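Wasent divider fault

The Wasent divider fault is a recurring failure in robotic bin picking in which an arm clearing small objects from one bin into another strikes or drags against the wall between the two. It takes its name from the Wasent picking cell, a two-bin test setup on which the fault was first written up. The term is used loosely, and some integrators apply it to any contact between a gripper and a bin wall, which makes reported rates hard to compare.

Background

The Wasent cell used an industrial arm, a two-finger gripper and a pair of bins sharing a sloped divider. Objects of mixed shape were to be picked from one bin and dropped in the other, after which the direction was reversed. Grasp points were chosen by Fillura, a planning package that scored each candidate by how likely the fingers were to close on something. Early Fillura releases gave no penalty for closeness to a wall. The developers described this as a deliberate choice that kept objects in corners reachable. Critics have called it an oversight explained after the fact.

The fault

Over a run of 4000 attempted picks, the cell logged 257 protective stops. The original report put 200 of these down to contact with the divider and left the rest unclassified. Most of the divider contacts came when the target lay against the foot of the slope, where a finger going down beside the object met the wall before it reached the floor. The controller read the rising force as a completed grasp, closed the fingers and began to lift -- in some cases with a corner of the bin instead of the object.

The stops themselves worked as designed. The more serious finding was that light contacts did not trigger a stop at all. The force limit had been raised during setup to cut down on false alarms, and the change was not entered in the cell's settings record. How many unlogged contacts took place is unknown, and claims that the problem was rare rest on a log that could not have recorded it.

Proposed remedies

The Jafarzadeh margin, a no-go band 15 millimeters wide along each wall, was added to Fillura in November. It reduced stops sharply, but it did so partly by refusing to pick anything inside the band. Objects near the wall were skipped and counted as "deferred," a category that did not appear in the success rate. With deferred objects put back in, the improvement was far smaller.

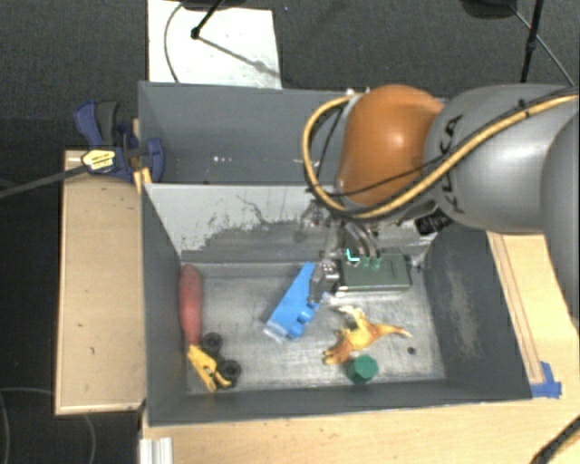
KUKA arm and gripper over a bin of mixed objects. The paint on the divider is worn through in a patch.

A second approach, marketed as Firnow, tilts the gripper away from the nearest wall during descent. Its published results come from the vendor's own trials, using bins with straight sides, and no independent test on a sloped divider has been released. Padding the divider has also been tried. It softens the blow, and it also makes light contact harder to detect.

Categories: Industrial robot faults | Bin picking | Articles needing independent sources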